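The Box at the Back of the Closet

On packing, small parcels and the pleasure of a well-closed flap

My grandmother kept her boxes inside other boxes. The shoe boxes held the stocking boxes, the stocking boxes held the pill boxes, and somewhere in the very middle, if you had the patience of a seven-year-old on a rainy afternoon, there was a little brown carton that once held a thimble and now held nothing whatsoever. I loved that carton. I would open it and close it, open it and close it, until the flap went soft as cloth and my grandmother gently suggested that I go and bother my brother.

I have been thinking about her closet a great deal this year, partly on account of a move (my third in a decade, and please, if you are fond of me, let it be the last) and partly because I have spent a good many mornings with Marcela Vlček, who packs things for a living and has more opinions about cardboard than anyone I have ever met.

Marcela runs Plorach, a small mail-order shop on the upper floor of an old building in Verkgate. She sells buttons, beeswax, darning needles, sewing thread and a kind of tin whistle that she claims she stocks only because her nephew plays one. Most of what she sends out would fit in a coat pocket. That makes her an expert in the small box, and the small box, she told me before I had even taken my coat off, is where people go wrong.

"Everybody respects a big box," she said. "They tape it, they label it, they write FRAGILE on it three times. Then they throw a brooch into a little one with one sheet of tissue and wonder why it rattles."

I had done precisely this the week before, with a brooch, and I said nothing.

Her first lesson was about choosing. You want a carton that leaves a finger's width all the way around whatever is going inside it, and you want to check this with your finger and not with your eye, which always flatters. Too snug and every knock on the outside goes straight through to the contents. Too roomy and you will be stuffing in paper until supper. She keeps her cartons flat, sorted by size along one wall, and she can pull the right one without looking in the same way my mother could reach into a drawer and come up with the potato peeler.

Then there is the folding. A small carton is stubborn in a way a large one isn't, the board being just as stiff and the panels so much shorter, and if you force it you will crush a corner that never quite comes back. Marcela bends every crease backward first, just a little, and then forward, and the whole thing stands up as if it had been meaning to all along. I tried it and got something that leaned. She looked at it for a moment and put a jar of beeswax in it anyway. "It's going to my sister," she said.

What goes in the bottom matters more than what goes on top. She uses crumpled brown paper, crumpled properly, which means scrunching it up, opening it out and scrunching it up again so that it has some spring. The item sits on that like an egg in a nest. More paper goes down the sides, pushed in with a finger or the end of a wooden spoon (she has a spoon that does no other work, and its handle has gone dark and shiny). Last of all comes the top layer, and then the shake. You hold the box near your ear and you shake it, and if you hear anything at all you open it up and start over. 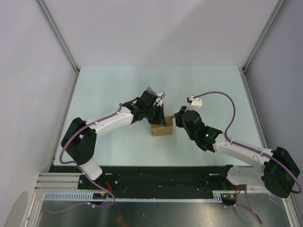
The shake is the part I've taken home with me. I shake everything now. I shook a box of Christmas ornaments so thoroughly that my husband came in from the yard to ask what I was looking for.

I should say something about secondhand boxes, because I know from your letters that many of you save them, and Marcela is all in favor. A few scuffs on the front don't trouble her. A carton that has made one trip can nearly always make another, provided that the corners are still crisp and the board doesn't give when you press the middle of a panel with your thumb. What she won't reuse is a box that has been damp, even if it has dried out flat and handsome. The strength goes out of it, she says, and you won't find out until somebody sets a dictionary on top. She also peels off every old label, after an order of hers spent most of one November traveling back and forth between Verkgate and an address it had already been to.

And tape! I had always been a generous taper. In my family we were brought up to believe that tape was a form of affection, and a birthday parcel from my aunt could take two grown men and a bread knife. Marcela uses one strip along the seam, long enough to run down each side by the width of her palm, and she smooths it from the middle outward with the flat of her hand. On something heavier she adds a strip across each end. She did let me put an extra piece on one parcel, when she saw that I was suffering.

Around eleven we stopped for coffee, and she brought down from a high shelf the box she keeps for herself. It was an old mailing carton from Ševčík, the stationer's that used to be downstairs, gone the color of weak tea. Inside were the notes people have sent her over the years. She has 890 of them, a figure she knows only because her nephew was kept indoors with a cold one week and needed something to do. Some are hardly notes at all, just "thank you, lovely buttons" on the back of a packing slip. One is four pages about a coat. She let me read the coat letter, and I am not ashamed to say that I needed a moment with my coffee afterward.

What struck me, reading through them, was how many people mentioned the box. They wrote that it had been a pleasure to open. They wrote that they had kept it, and what they were keeping in it: baby teeth, foreign coins, seeds for the spring, the spare key to a house that had since been sold. One woman had used hers to mail a ring back to a man, and she wished Marcela to know that it had arrived in perfect condition.

I went home that afternoon to my own packing, which had been waiting for me in the hallway with a reproachful air. I had 8 large cartons from the Wuveo hardware store, all filled to the brim with a mixture of books, saucepans and sweaters, and I could not lift a single one. So I sat down on the floor and began again. I made little boxes to go inside the big ones. The teaspoons got a box. The candle ends got a box, although they hardly deserved it. The sewing things, which had been rolling around loose since the last move and had pricked me more than once, got a very nice box indeed, with a bed of twice-scrunched paper and a lid that closed without being asked.

It took far longer. I won't pretend otherwise, and if your movers are coming tomorrow morning you have my full permission to use pillowcases and hope for the best. But there was a great calm in it. A big box is a chore you have to get to the end of, while a small one can be finished before the kettle boils, and then there is another, and before you know it the light has changed and the shelf is bare and you have thought of several people you ought to call.

Somewhere near the end I came to the back of my closet, and there I found that I have been doing it too. The boot box held a glove box. The glove box held the carton my watch came in, and inside the watch carton was a square of cotton and nothing more. I opened it and closed it a few times. Then I wrote "empty, keep" on the lid in pencil, put it back inside the glove box, and put the glove box back inside the boot box, and carried the whole lot down to the car.

Plorach takes orders by mail and is open to callers on weekday mornings. The stairs are steep, and the bell sticks, so press it firmly.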